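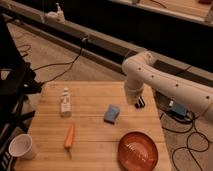
桌面整理测试台,白色机械臂,两指夹爪

小团队第一次买机械臂,预算该怎么分?

发帖人:木棉与螺丝
发表于 8/14/22

各位前辈好,先谢谢愿意点进来看的人。我们是一个很小的团队,在做桌面整理方面的小课题,就是让机械臂把桌上的杯子、海绵、碗这些日用品一件一件拿起来放到该放的地方。目前用的是隔壁单位 Gowda 工作室的设备,人家非常客气,可总不好一直占着,所以从六月起我就在写自己的采购计划,写到现在改了不知多少稿。

图里就是平时的台面,木条拼的桌子,机械臂从右边伸过来。东西都是很普通的东西:小白瓶、蓝海绵、玩具胡萝卜、陶土色的浅碗,还有一个白塑料杯。

我想请教的主要是这几件事:

一、臂和夹爪要不要买同一家的?Rerar 的报价是整套的,Stistier 的臂便宜一些,但是夹爪要另配,转接法兰也要自己解决。

二、除了臂本身,还有哪些钱是一定会花、但新手容易漏掉的?我表格里现在只有臂、夹爪、电脑和桌子,总觉得太干净了,心里发慌。

三、二手的能不能考虑?有人向我推荐过一台,累计运行 607 小时,外观看照片还可以,价格比新的低不少。

我们领导人很好,但是对追加预算这件事非常敏感,批一次就是一次,所以我想尽量一次写全。啰嗦了这么多,再次谢谢大家!

北窗下的老周

你好呀,看到你的帖子很亲切,我当年也是这样一稿一稿改过来的,所以多写几句,你挑有用的看。

先说夹爪。如果团队里没有专门做机械的同事,我会劝你买整套。分开买省下来的那点钱,很容易在转接件、通讯线和来回沟通里慢慢花掉,而且出了问题两家互相推,最耽误的是你的时间。反过来,要是你们有人会画图,附近又有靠得住的加工店,那 Stistier 这种搭配也完全可以,以后换夹爪还灵活些。下单之前请一定问清楚三个数:夹爪最大开口、最小夹持力、连夹爪一起算的有效负载。很多人只看臂的标称负载,忘了夹爪自己也有重量。

拿你桌上这几样来说,浅碗和躺倒的杯子是最考验夹爪的。碗又宽又浅,两指的夹爪多半只能去夹碗沿,手指太粗就伸不进去。海绵倒是好夹,可是软,夹紧了会变形,放下的时候位置容易偏。建议你把真正要用的物品量好尺寸,列成一张单子,发给每一家销售,请他们逐件回复能不能夹。肯认真回你的那家,售后一般也不会差。

再说容易漏的钱,我把自己的清单抄给你:

底座或安装板,以及固定用的螺栓
急停按钮和延长线
相机支架(比相机本身还让人头疼,预留宽一点)
线缆、扎带、线槽
备用指尖,至少两副
运费、安装调试费、培训费
第二年以后的保修
测试用的物品和替换件

其中线缆和线槽请你单独列一行,别塞进“其他”。你看图里地毯上那一圈一圈的黑线,桌子后面也有,哪个实验室都差不多,可线一多就有人绊,接头也容易被扯松。我们后来补买线槽和扎带,一共才 80 块,可是因为当初没写进预算,报销跑了好几趟,那个心情你能想象。

另外留一笔机动的。我那次留了 2,000 块,原以为用不上,后来刚好拿去换了一块更厚的安装板。要是你们领导不喜欢看到“机动”两个字,可以写成“安装辅材及备件”,后面附上明细,也是实话实说。

祝你一次批下来!有问题尽管在下面问,我晚上一般都在。

Svend Grímsdóttir

二手那一台,我补充几句。607 小时不算高,但单看小时数说明不了什么,要问它以前干的是什么活。带着重物高速跑出来的小时数,和在桌面上慢慢拿小东西的小时数,关节的磨损差得很远。请卖家提供控制柜里的错误日志,再让他现场做一次重复定位的测试,最好自己带个千分表去。

还要确认软件授权能不能转到你们名下。我在 Bristthorpe 的时候买过一台二手臂,机器没什么毛病,授权转移却拖了很久,那段时间臂就放在那里不能动,大家每天从它旁边走过去,唉。合同里最好写明授权转移完成之后再付尾款。

桌子也提一下:先看臂的安装手册对底座刚性的要求,再决定买什么桌子。臂单独装在立柱上、和放东西的桌子分开,也是可以的,这样臂动得快的时候桌上的瓶子不容易晃倒,只是标定要多做一步,两边都不能随便挪。

小满不满

直接买贵的,别纠结了,便宜的迟早要换。

木棉与螺丝(发帖人)

太感谢了!老周的清单我已经原样抄进表格里,线槽单独一行,哈哈。Svend 说的授权问题我之前完全没想过,刚给卖家写了信,日志也一起要了。物品尺寸单这两天就去量,先从那个碗量起。等两家都回复了,我再上来把结果贴给大家看。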